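Forum > Arms and Grippers > Wrist cameras

Wrist camera or fixed camera for soft, floppy objects?

Posted by kasgate_bench
1,512 views · 6 comments

We are choosing between two set-ups for a small arm with a two-finger gripper. One is a Pladen camera fixed above the table, the other is a Darko camera on the wrist. The job is picking fabric flowers by the stem and moving them to another container. Boxes and cups are fine with either. With flowers the overhead view loses the stem under the petals. Has anyone compared the two on the same task? Budget is for one camera now and perhaps another in March.

histolwood_arms
Wrist, if you can only have one. We ran both on artificial roses and the overhead camera mostly gave us the tops of the blooms. From the wrist you can come in low and get the stem and the green bits under the flower.

The trouble is range. Get too near and one bloom fills most of the picture, and the leaves nearest the lens go soft.
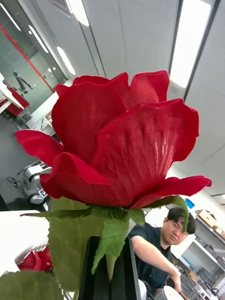

So set the approach pose further back than you think you need, take your stem estimate there, and do the last part without updating it. Also check your ceiling lights. Coming in from below, ours were in view and the exposure kept shifting until we locked it. We kept 16 poses as a fixed test set and reran them after every change to the mount.

tin_gantry
just get two cameras

plumbline
Agree with the wrist answer, but watch the cable. Ours caught on the elbow joint and pulled the mount round by a few degrees, and we blamed the calibration for a week. Clip it at each link and leave slack at the wrist.

Shared 16 times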